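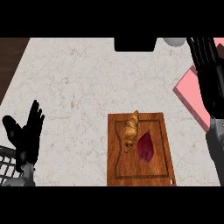
Zirach is looking for a fault analyst, part-time, from November, to help us understand why our two-arm kitchen system drops and crushes food. In the spring we ran 2,272 trials in simulation and 279 of them ended in what we call a grip fault: the hand closes too early, or it closes correctly and does not open again. The second kind worries us more. Most of the faults come from the board task, where a croissant and a sweet potato lie next to each other on the wooden cutting board and the controller must choose a very different force for each. With the croissant it often uses the force it has learned for the potato. We do not yet know if the error is in the force model or in the message between the two arms.

We stopped all tests on the real arms after Salim Kirui had his sleeve caught in a hand which did not release. He was not hurt, but the stop button needed two presses and this is not acceptable for us. The real arms stay off until the cause is found.

**Your work**

- read the logs of the failed trials and sort them by cause
- repeat the faults in simulation, with small changes of position and force
- write a short report each month for Lilian Nyamweya, who is responsible for safety
- check the stop circuit together with Prasanna Karunaratne

**What we ask**

You can read Python and you are patient with long log files. Experience with force sensors is good to have. A degree is not required. You should be able to say clearly when you do not know something. Our working language is English, and for most of us it is the second or third one.

**Conditions**

20 hours a week, mornings preferred, in our office in Ulura. Two days can be from home. The contract is for nine months and can be extended if the Lemamness project continues.

Please send a CV and one page about a fault you have investigated, also if you did not find the answer. Write to Gediminas Sepp at the Zirach office. Applications close at the end of the month before the start.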